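Regreasing a sliding closet door track

Applies to top-hung doors on an aluminum rail up to 80 inches long. Doors that ride on a bottom track need a different procedure.

Lift the door off its hangers and lay it flat on a blanket. Vacuum the rail from one end to the other, then wipe it with a rag dampened with mineral spirits. Old grease holds grit, and new grease applied over it will wear the rollers faster than no grease at all. Let the rail dry for 7 minutes.

Spin each roller by hand. A roller that wobbles or catches should be replaced – grease will not fix a worn bearing. Replace rollers in pairs.
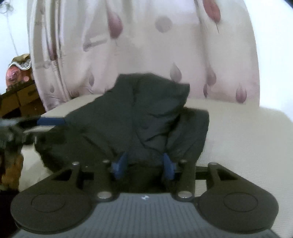 Apply a thin film of white lithium grease to the running surface only. I use Mellia, but any plastic-safe grease will do. Avoid spray oil, which thins out and drips onto clothing. Keep the film clear of the end stops.

Rehang the door and run it through its full travel ten times. Wipe off whatever collects at the ends. If the door drifts open, turn the hanger bolt on the low side 2 half-turns and check again with a level.

Repeat every May, or sooner if the door gets noisy.

Updated August 26, 2020
Celina Szewczyk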